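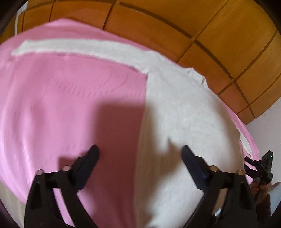

Le lit ce matin : drap rose, plaid blanc, lambris derrière.

Plaid blanc qui peluche sur drap rose : laver ensemble ou séparément ?
Forum Maison et linge > Literie
Sujet ouvert par lambris72 le 30 octobre 2024

lambris72
Bonjour à tous,
J'ai acheté un plaid blanc à poils courts de chez Ostden et un drap rose vif de chez Cardoso. Le plaid est très doux, rien à dire là-dessus. Par contre il perd ses poils depuis le premier soir et sur du rose vif ça se voit énormément quand on le retire. J'en retrouve aussi sur le lambris, juste à la hauteur du matelas.
Mes questions :
Est-ce qu'un premier lavage arrête la chute des poils ?
Est-ce que je risque de me retrouver avec un plaid rose si je mets les deux dans la même machine ?
Et comment vous faites pour que le plaid reste droit ? Le mien part toujours en biais et un coin se retourne sur le drap. Je le remets le matin, et le soir c'est pareil.
Les étiquettes : drap en coton, 60 maximum. Plaid en polyester, 30 maximum, pas de sèche-linge.
Merci d'avance.

pince_a_linge
Bonjour. Séparément, sans hésiter. Un drap rose vif neuf dégorge presque toujours un peu. Il suffit d'une fois pour que le plaid vire au rose pâle et ça ne se rattrape pas bien.
Pour les poils, un lavage à 30 avec très peu de lessive, essorage faible, et surtout un deuxième rinçage. Nettoyer le filtre de la machine juste après, il y aura de quoi faire.

gaelou35
Pas tout à fait d'accord pour la couleur. Le polyester prend très mal la teinture du coton. J'ai lavé pendant des années un plaid crème avec des housses rouges et il est toujours crème. Ce qui pose problème, c'est les peluches : elles vont toutes se coller sur le drap et là vous allez y passer la soirée avec un rouleau adhésif.
Donc même conclusion, séparément, mais pour une autre raison.

pince_a_linge
Chez moi un plaid en polyester est ressorti rosé avec une serviette bordeaux. Alors « prend très mal », peut-être, mais il prend quand même.

gaelou35
À quelle température ?

pince_a_linge
40.

gaelou35
À 30 je maintiens que le risque est faible. Mais personne n'a intérêt à essayer sur un plaid blanc neuf, on est d'accord.

moulin_bleu
Bonsoir, avant de laver quoi que ce soit je ferais le test du chiffon sur le drap. Un morceau de coton blanc humide, on frotte un coin du drap une minute, côté ourlet. Si le chiffon reste blanc, le drap ne dégorge plus. S'il est rose, on relave le drap seul à froid et on recommence.
Le vinaigre blanc pour fixer la couleur, j'ai arrêté. Je n'ai jamais vu de différence.

tante_lessive
Le vinaigre fixe les couleurs depuis que ma grand-mère fait des lessives. Un verre dans le bac d'assouplissant et le tour est joué.

moulin_bleu
Il rend le linge moins raide, ça oui. Pour la teinture du coton moderne, elle est fixée à l'usine ou elle ne l'est pas. Le vinaigre n'y change rien.

tante_lessive
Chacun ses habitudes. Mes draps ont toujours leur couleur.

nordik_lit
Pour les poils : secouez-le dehors avant de le laver. Vraiment dehors, par la fenêtre ou sur un fil, cinq bonnes minutes. Ensuite passez l'aspirateur avec l'embout brosse dans le sens du poil. La moitié de ce qui tombe, c'est des restes de coupe de la fabrication qui sont simplement posés dans le tissu.
J'ai un plaid du même genre acheté chez Tudville. Il a fallu deux lavages, ensuite plus rien.

hibou_du_soir
J'ai eu le modèle Sarkex et lui n'a jamais arrêté. Quatre lavages, même résultat, il a fini dans le panier du chien. Donc ça dépend de la qualité. Si après deux lavages il en perd toujours autant, inutile de s'acharner, retour au magasin si vous avez encore le ticket.

lambris72
Merci pour toutes les réponses. J'ai le ticket, et un mois pour le rendre. Mais est-ce qu'ils le reprennent une fois lavé ?

hibou_du_soir
Pour un simple changement d'avis, sûrement pas. Pour un défaut, il faut discuter. Prenez une photo du drap couvert de poils avant le premier lavage, ça peut servir.

gaelou35
Oui, et gardez l'étiquette cartonnée.

couette_et_cie
Bonjour, je réponds sur la question du plaid qui glisse, vu que tout le monde parle lessive.
Un plaid à poils sur un drap lisse, ça bouge, surtout s'il est posé sans être bordé. Trois solutions que j'ai essayées :
Le plier en deux dans la longueur et le mettre seulement au pied du lit. Il pèse plus lourd sur lui-même et il bouge moins.
Le border sous le matelas au pied, sur une bonne largeur de main. C'est ce qui tient le mieux.
Les pinces à drap élastiques. Ça tient, mais on les sent avec les pieds et ça marque le tissu.
Je suis restée sur la deuxième.

lambris72
Border au pied, j'ai essayé, mais il est trop court. Si je le borde il n'arrive plus jusqu'aux oreillers.

couette_et_cie
Il n'a pas besoin d'arriver aux oreillers. Un plaid n'est pas une couverture. Aux deux tiers du lit c'est très bien.

lambris72
C'est que je dors avec, il me sert de couverture. Je n'ai pas envie de remettre la couette avant les vrais froids.

couette_et_cie
Alors il faut la taille au-dessus. Ou alors le mettre en travers, le grand côté dans la largeur du lit, selon les dimensions.

nordik_lit
Ou accepter qu'il soit de travers. Sur la photo ça ne me choque pas, franchement.

tante_lessive
Moi si. Un lit doit être fait au carré. Et le drap a des plis, un coup de fer sur un drap de coton encore un peu humide et il est impeccable.

nordik_lit
Repasser un drap qu'on va froisser le soir même, non merci.

moulin_bleu
On s'éloigne du sujet. Mais pour les plis, étendre le drap bien tendu et le remettre directement sur le lit, ça suffit largement.

varlope
Bonjour, je passe pour le lambris. Si vous retrouvez des poils dessus, c'est l'électricité statique plus le frottement. Est-ce que le lit touche le mur ?

lambris72
Oui, il est collé contre. La chambre est petite.

varlope
Écartez-le un peu si vous pouvez, même de la largeur d'une main. Pour l'aération du matelas c'est mieux aussi. Ensuite chiffon microfibre à peine humide sur le bois, dans le sens des lames, et on insiste dans les rainures avec un pinceau sec. Pas de cire en bombe, elle laisse un film et les poils s'y collent encore plus.
Il est verni ou ciré, le lambris ?

lambris72
Verni je pense. Il était là quand on a acheté la maison, je n'ai pas touché à la couleur. On m'a conseillé de le peindre en blanc mais je l'aime bien comme il est.

varlope
Verni, alors le chiffon humide ne risque rien. Et gardez-le dans cette teinte, on peut toujours peindre plus tard, l'inverse demande des semaines de ponçage.

hibou_du_soir
Pas d'accord, une petite chambre avec du bois orangé ça assombrit beaucoup. J'ai peint le mien, je ne regrette pas du tout.

varlope
Question de goût. Il aime son bois, il le garde.

lambris72
Je reviens donner des nouvelles.
J'ai secoué le plaid dehors, aspirateur, puis lavage seul à 30 avec double rinçage. Le filtre était plein de peluches blanches. Séché à plat sur l'étendoir, il a mis une nuit et toute la matinée. Le poil était un peu collé par endroits, je l'ai brossé avec une brosse à vêtements et il est redevenu doux.
Il en perd encore, mais nettement moins.
Pour le drap, test du chiffon : rose. Pas très rose, mais rose. Je l'ai relavé seul à froid et je referai le test la prochaine fois.

pince_a_linge
Donc il dégorgeait bien.

gaelou35
Le drap oui, je n'ai jamais dit le contraire. J'ai dit que le plaid ne prendrait pas la couleur.

pince_a_linge
Et comme il a été lavé à part, on ne saura pas.

moulin_bleu
Bon résultat en tout cas. Un deuxième lavage du plaid dans deux ou trois semaines, pas avant. Trop de lavages rapprochés abîment le poil. Et jamais d'assouplissant dessus, il l'aplatit.

tante_lessive
L'assouplissant, d'accord, pas sur ces matières. Le vinaigre, si.

lambris72
Entendu. Pour la position, j'ai essayé en travers comme proposé par couette_et_cie. Ça couvre bien la largeur mais les pieds dépassent. Je l'ai remis dans l'autre sens et j'ai décalé le lit du mur, il est déjà plus facile à border de ce côté-là.

couette_et_cie
Regardez quand même les dimensions de la taille au-dessus, si vous devez rendre celui-ci un jour.

lambris72
Je regarderai. Je laisse le sujet ouvert jusqu'au deuxième lavage.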